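How to clear a slow bathroom sink without chemicals

A basin that takes a minute or more to empty usually has hair and soap caught in the first few inches of the waste. Most of the time you can clear it with what's already in the house.

What you need

A bucket, rubber gloves, an old toothbrush, a torch, a plastic drain strip with barbs along the sides, a cup plunger and a kettle. Have some rags ready as well.

Step 1. Clear the area

Move anything you don't want splashed and empty the cupboard underneath. Put the bucket under the trap, which is the U-shaped or bottle-shaped part of the pipe. If you've used a shop-bought drain cleaner in the last day, stop and leave it alone until it has been well flushed through.

Step 2. Take out the plug

Pop-up plugs either lift straight out, unscrew anticlockwise, or are held by a rod at the back of the pipe. For the last kind, undo the small nut behind the waste, pull the rod back an inch and lift the plug. Scrub it with the toothbrush.

Step 3. Use the strip

Push the strip down slowly until it meets resistance, turn it twice and pull it up. Wipe it on a rag and go again until it comes up clean. Don't rinse what comes out back down the sink. 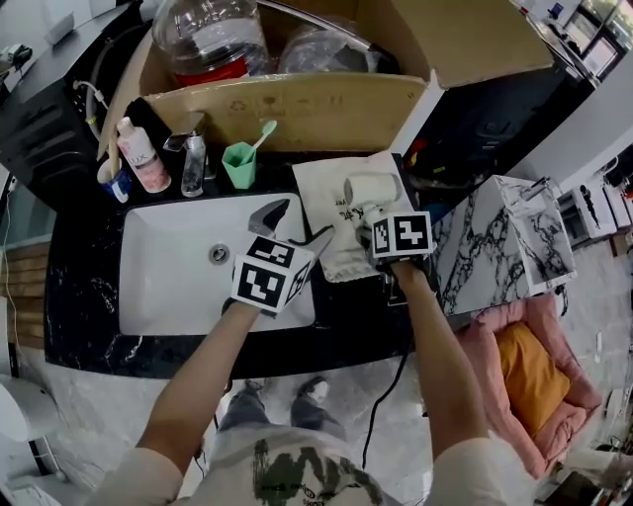

White undermount basin with a round drain, set in a black marble counter.

Step 4. Plunge

Block the overflow with a wet rag and hold it there. Run enough water to cover the cup of the plunger, then give it 16 firm strokes, keeping the seal. Pull away sharply on the last one. Repeat if the water still sits.

Step 5. Clean the trap

If it's still slow, check the bucket is in place and unscrew the two large nuts on the trap by hand. Tip out the contents, scrub the inside and look at both rubber washers. Replace any that are flat or split. Refit the nuts hand tight and run the tap while you feel underneath for drips.

Step 6. Flush

Fill the basin with hot tap water and let it all go at once. Boiling water from the kettle is fine for metal pipes only. With plastic ones, let it cool for ten minutes first.

If none of this works

The blockage is probably further along. Try the bath and the shower. If they're slow too, you'll need a longer drain snake or a plumber.

Written by Imelda Saludo. Last checked 16 June 2025.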